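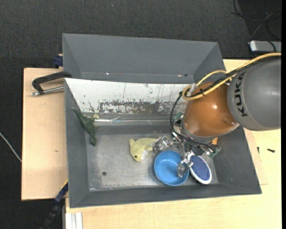
From: Papadopoulos
To: cell-upkeep list
Date: 2023-04-05
Subject: Re: Bin cell: drift in pick height and cable snag at the last joint

Replying to both points below. I went through the cell with the power off and then ran it at reduced speed.

> We have been seeing two things on the bin cell at Trandum.
> First, picks near the left wall come in low. Fingertips touch
> the bottom of the bin before the grasp closes. Near the arm side
> they are fine. Second, the yellow cable pulls tight when the last
> joint goes past its usual range, and twice the gripper has dropped
> off the bus in the middle of a run. Is it safe to loosen the tie, or
> does the whole loop need to be redone? The log shows 787 picks
> since the last calibration.

Pick height. The calibration is fine. I checked it against the plate and got the same offsets as in January. The bin had moved. It sits across two pieces of worktop and they are not level with each other, so when a clamp lets go a little the bin tips toward the low side. I backed off the clamps on the left, shimmed the low side, and tightened them again evenly. After that I taught the four floor corners again. Please do not correct this in software. There is already an old Z offset in the Dallar config file from the last time somebody tried, and I have set it back to zero.

If you have to take the bin out, mark the clamp positions on the wood first. Pencil is enough.

Cable. Do not just loosen the tie. The yellow cable and the black bundle run together over the outer housing of the KUKA, and the tie is what keeps the bundle from sliding down toward the fingers. If it is slack, the loop on the left side opens up and can catch the bin wall on a steep approach. I did it this way:

1. Jog the last joint to the middle of its range.
2. Cut the tie. Leave the connectors plugged in.
3. Feed slack into the loop until the last joint reaches both soft limits with the cable still moving freely.
4. Go back to the middle and fit a new tie. Snug, no more. You should be able to turn the bundle by hand.
5. Check the thin cable that goes down to the gripper. It must not carry any of the load.

The bus dropouts are a separate matter, I think. The boards on the gripper are exposed and the plug on the lower one had worked partway out. I reseated it and ran 302 cycles with no dropout. That is not long enough to call it fixed. If it comes back, send me the log from the Zevico controller with the time of the fault, and leave the gripper as it is until I have looked at it.

Wear. The white panel on the inside of the bin is scratched and flaking along its lower part. It does not affect picking, but the flakes end up on the bottom and I would like them kept away from the fingertips. Vacuum the bin at shift change. I have asked for a replacement panel.

Object set for the test runs: bowl, brush, yellow plush, green toy. Keep using these until we reach 1,000 picks on the new setup, or the numbers cannot be compared with the old ones. The bowl is the one to watch. A fingertip coming down inside the rim is a valid approach, but the force limit has to stay at 5 N until contact is reported.

Still open:
- replacement panel
- longer soak run on the bus
- loose screw-like pieces on the worktop to the right of the bin. Does anyone know what they came out of? I did not find an empty hole on the gripper or on the clamps.

Papadopoulos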